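3.2 Soft coverings and small food items

In the homes we visited, the kitchen table was often covered with a textile made for another room. Figure 2 gives one such case, recorded on 10/05/2018.

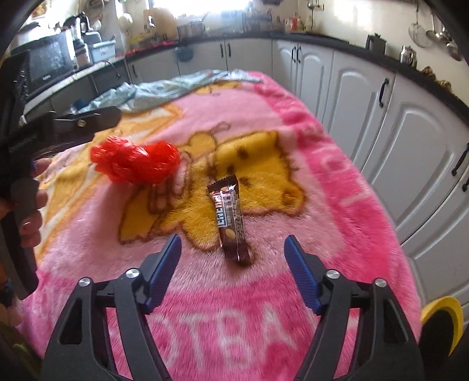

Figure 2. (a) Wrapped chocolate bar and red mesh on a pink fleece blanket; (b) red plastic bag and black snack packet, with kitchen cabinets behind.

3.3 Printed patterns

Gavrilă and Pop coded 3,131 items. A printed figure – a bear, for instance – was coded as part of the covering.
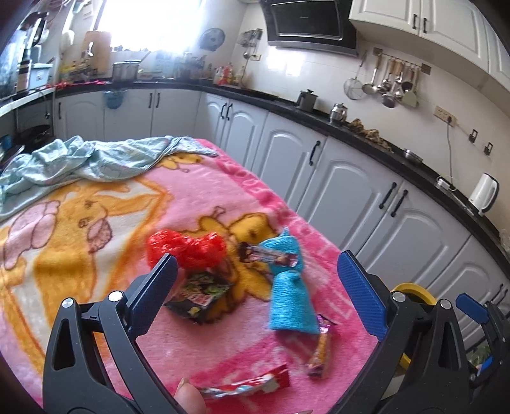 3.4 Limits of the coding

Packets were not opened, so their content is unknown to us.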